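Trinton cell, Wednesday, teleoperation session

Operator: K. Kasten. Task: fruit from shelf to light blue basket, 12 demonstrations planned. Tape at the top of the gripper fingers to be checked between runs. 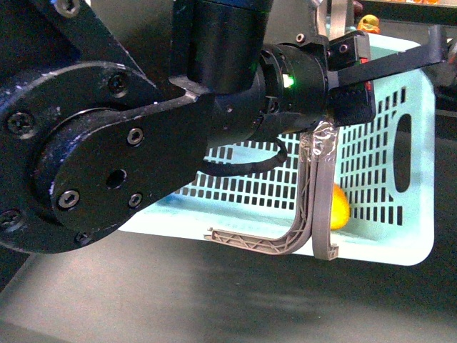
Carola Gerlach asked that pauses over the basket be kept in the recordings - trimming them had taught the earlier policy to release too soon.

Runs 1 to 8 accepted. Run 5 repeated at the operator's request. Apples on the upper shelf remain the next target.

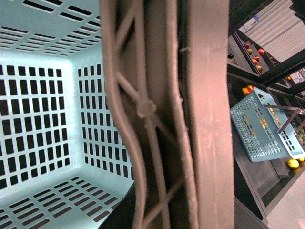 Slower approaches to the shelf would be preferable, in Yoga Govindasamy's view, even at the cost of fewer runs. Speed limit lowered for the remaining four.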